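Why does the gripper drop things after it says "grip OK"? And other questions I keep getting

This page covers the Nudlow hand-held gripper, the one we use for kitchen pickup work at Stillstead. I had a bad week with mine in February, and most of these come from that.

What went wrong, exactly?

The fingers let go early. I'd close on a packet, get the green "grip OK" in the log, start lowering, and the pads would relax by themselves partway down. Light stuff mostly, snack tubes and the like, so no harm done until it did it with a jar (sorry, floor).

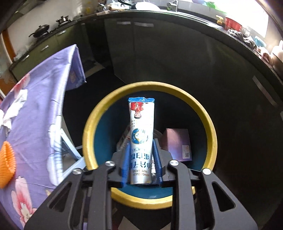 Posted by the Stillstead bench desk, Tuesday
Filed under: Gripper faults

Was it the pads?

That was my first guess too! I swapped both blue pads and got the same thing. If yours are shiny or torn, sure, change them, but don't expect it to fix an early release.

So what was it?

The pivot pins. One had backed out just a hair, so the finger could shift under load. The position sensor read that shift as the trigger coming open, and the software did what it was told -- it let go. I went through 1,117 logged grips and the early releases all had the same little jump in finger position right before them.

How do I check mine?

Power off first, please. Then hold each finger near the pad and wiggle it sideways. If you feel a click, snug the pins up and run the zero routine again before you go back to work.
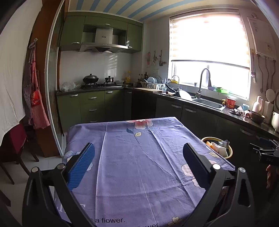 I do my wiggle test before every session now, and I repeat it after 2 hours if I'm handling anything heavier than a packet. It takes less time than sweeping up glass.

Can I get pinched?

Yes, at the open gaps between the linkage bars. A loose pin makes it worse, as the finger can snap over when it slips. Keep your other hand well away while it's powered.

Do I need new firmware?

Antoniuk put out version 6, which throws a warning when it sees that jump. Version 5 just opens the fingers and says nothing. Get the update, but tighten the pins anyway.

Where do I send a bad one?

The Skindulbridge repair counter. Put the log in with it -- they'll only ask you for it later.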